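A Sunday at the Open Day in Nandville

21/04/2024

I live in Nandville for three years already and I never went inside the old Shojaei building before. I only knew it from the bus. So when I saw the paper in the bakery window, that the Darnell workshop opens its doors for one day, I decided to go and look, and to write a few lines for those who could not come.

The entrance was on the side street, up 19 steps, with a small elevator for those who need it. At the desk I received a sticker with my visitor number, 151, and a map printed on yellow paper. The map was a little wrong on the second floor, where two rooms had changed places, but the people at the desk told us this when we came in.

On the ground floor was the history part. The workshop began with repairing toys for schools and later it started to put together play and practice sets for the hands. They call the sets Skikotlow boxes. In the last year they sent out 1,677 boxes, and this number was written on a big board near the coffee. I drank the coffee, it was strong and good, and I ate a piece of plum cake, which cost very little.

The part I liked most was upstairs, where the things from the boxes are tried on tables before they are chosen. I expected special equipment, but they use mostly things which you can find at home or in a child's room. A light blue toy hammer, a coiled rope, a yellow tape measure, a purple foam cube, a paper cup. All of it lay on a dark blue cloth, with brown curtains behind, and the cloth makes the colors very clear to the eye. There was also a tangram in a wooden tray with a white border. I had one like this as a child, and I could never put the last triangle in its place.
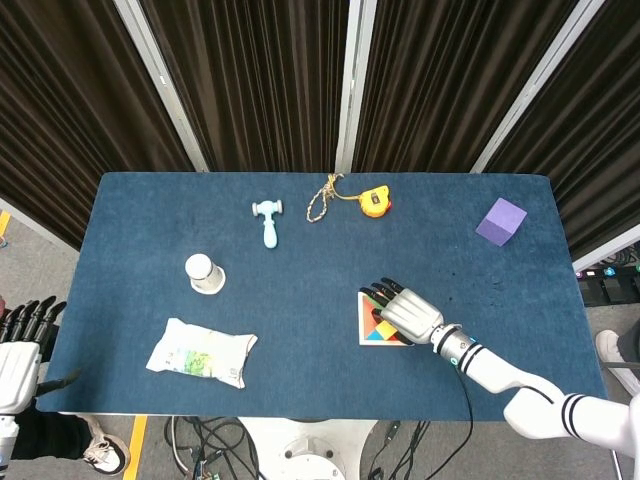
Can visitors buy a box at the open day?
The boxes are not sold in the building, but you can fill in an order form at the desk and the box comes by mail in May.

I asked why they mix soft and hard things together. The answer was that every object asks for another grip. A foam cube gives way when you press it, a paper cup is easily crushed, and a rope has no fixed shape at all. With the tangram you must turn each piece until it fits, and for many people this is the most tiring exercise of the whole box. I had not thought about it before, and on the way home I noticed how I was holding my keys.

After this I went to the packing room. It was smaller than I imagined and smelled of cardboard. The objects are kept on long shelves, each kind in its own bin, and a printed list hangs at the end of every shelf. We were allowed to pack one box ourselves. Mine took much too long, and I had to open it again for the instruction sheet, which I forgot on the shelf.

Some practical notes. The tour takes 87 minutes if you follow the whole map, and there are few chairs upstairs, so wear comfortable shoes. The signs are only in English. Parking is difficult, but the bus stops in front of the building. Children may touch the things on the low table in the hall, and my neighbor's daughter did not want to leave it.

I stayed until they closed the side door, and I took a second piece of the plum cake with me in a napkin.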